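Chapter 6
Containers, Caps and Closures in the Dispensing Area

6.1 Scope of this chapter

Chapter 5 dealt with the stock cupboard and the order in which goods are booked in. The present chapter deals with the container in which solid doses leave the dispensary, and with the cap that closes it. Liquids, creams and eye preparations are left to Chapter 8.

On completing the chapter the reader should be able to name the parts of a standard tablet bottle, sort bottles by capacity, lay out a bench for filling and closing, and record a rejected closure on the correct sheet. The worked exercises use the stock list of the Levville teaching dispensary, reprinted in Appendix C.

6.2 The bottle and its cap

A tablet bottle has a body, a neck and a separate cap. The body is commonly a translucent amber plastic, which reduces the light reaching the contents while still allowing the fill level to be checked by eye. The shade varies between makers and between batches, and a paler body is not in itself a fault. The label is applied to the side of the body and never to the cap, as caps may be exchanged between bottles of the same neck size.

The cap is a shallow disc with a flat top and a skirt. On many patterns the outer edge is ribbed to give grip. Two measurements matter when caps are ordered: the neck size and the skirt depth. The diameter of the top is of no use for ordering and should not be written on the request form.

Bottles and caps on a wooden worktop 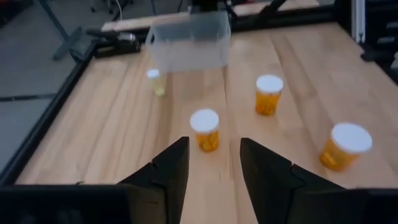
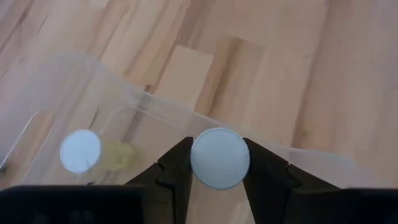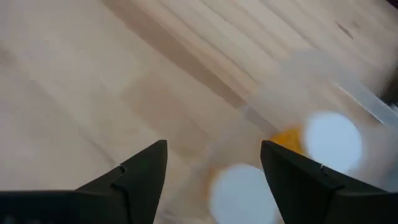
In the Levville stock list, bottles are entered by capacity in millilitres. The sizes used in this book are 90, 200 and 400. The Tilow pattern is supplied with caps fitted; the Pomov pattern is supplied with bodies and caps in separate cartons, and the two must be booked in as separate lines. A shortage of caps on the Pomov line is the most frequent stock error made by trainees, who tend to count the bodies and enter the same number twice.

6.3 Laying out the bench

The bench is cleared and wiped before any bottle is placed on it. Bottles stand upright, with enough space between them for a hand to pass without touching a neighbour. Capped bottles waiting for a label are kept to the left and finished bottles to the right. Left-handed staff may reverse this, provided that everyone working at the bench on that shift uses the same arrangement.

A cap is held by its outer edge. The inner face must not be touched. A cap that has fallen to the floor is rejected, whether or not it looks clean.

6.4 Rejects and the Omerović sheet

Rejected closures are recorded on the Omerović sheet, a single page with columns for neck size, fault code and quantity. The fault codes are as follows:

C1 split skirt
C2 damaged or missing liner
C3 thread does not engage
C4 dropped or handled on the inner face

The sheet is totalled at the end of each month and the total carried to the stock book. In the September return used for Exercise 6.2, the dispensary opened the month with 3,890 caps across all neck sizes. The reader is asked to find the closing figure from the issue and reject columns.

Code C3 needs some care. A thread that fails to engage may be a fault in the cap or in the neck, and the cap should be tried on a second bottle of the same size before it is entered. Section 6.5 sets out the test in full.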